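Grout haze and the second wash

I resealed the hall floor over two evenings, and the part that took longest was getting the haze off beforehand. The film left behind by grout is mostly fine cement. Plain water moves it around. A mild acid cleaner dissolves it, but on polished stone the same cleaner will etch the surface, so find out what you have before opening a bottle.

I used Grekora at 1:26 with lukewarm water, applied with a white pad, left for 11 minutes and picked up with a wet vacuum. The label says to rinse once. I rinsed twice, and the second bucket still came up cloudy. Châu Vương, who lays floors for Pietrzak, does three rinses as a matter of course and changes the water each time.

Sealer went on the joints only, with a narrow brush. Glazed tile does not absorb it, and whatever dries on the face has to be buffed off by hand.

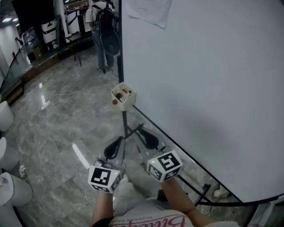 Color is the other thing to settle early. Haze is easy to find on a black floor and hard to find on a mid-gray one, where a dull patch can pass for part of the pattern. Marbled gray tile like this is the difficult case, and I check it with a flashlight laid flat on the floor after dark - overhead light hides almost everything. Mark the patches with painter's tape and go over those again with the pad before any sealer comes out.

Joints get a water drop test in December.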